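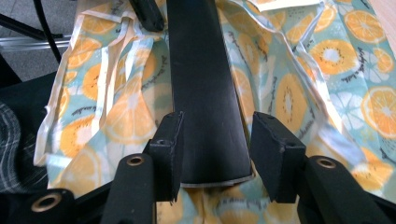

Which episode order does this dataset follow?

It follows story order. Broadcast order is kept in a separate column, so you can sort by either one.

Isterdale Episode Guide Data

A set of plain text tables covering the animated science fiction series Isterdale, with one row per episode and linked tables for characters, ships and story arcs. The main table has 535 scenes tied to episodes across two seasons. The guide is kept by Bohumila Pešek and is built from repeat viewings, with no text copied from subtitles or scripts.

Files

episodes.csv: title, season, story position, broadcast position, arc
scenes.csv: scene number, episode, location, short summary
characters.csv: name, other names, first appearance, last appearance
arcs.csv: arc name, first episode, last episode, notes

All files are UTF-8 with a header row. Fields are separated by commas and quoted only where needed. An empty field means unknown. A dash means the field does not apply.

Story order and broadcast order

Season 1 was shown mostly in sequence. Season 2 was not. The Torres arc was split up on broadcast, and its opening part went out after its ending. In story_position these episodes sit together. If you join scenes.csv to episodes.csv, sort on story_position first and scene number second.

Flashbacks stay with the episode they appear in. The long one in "The Briltetti Run" takes place before the pilot, but its scenes carry the number of the episode. Use the flashback column in scenes.csv to filter them out.

Characters

A character gets a row if they are named on screen or in the end credits. Captain Storetti has one row, even though she uses a false name for most of season 1. The false name is under other names. Clones and copies get their own rows, with a note pointing to the original.

First appearance means the first time the character is seen. Voices over a radio are marked separately in heard_first. This matters for the Admiral, who is heard for much of season 1 before he shows up.

Known problems

Episode 19 has two versions. The shorter one drops the hangar conversation. The table follows the longer one.
Location names on the Torres moons are not consistent in the show. They are entered as spoken.
About 20 scenes have no summary yet.
Ship names in the season 2 finale were hard to read on screen and may be wrong.

Changes

22/05/2020: fixed arc names, merged duplicate rows for the Briltetti crew, added heard_first.
Earlier versions used broadcast order as the main key. Row numbers from those files will not match.

Corrections

Open an issue with the episode title, the time in the episode and the field you think is wrong. Please send one issue per episode. Theories about the finale belong on the forum.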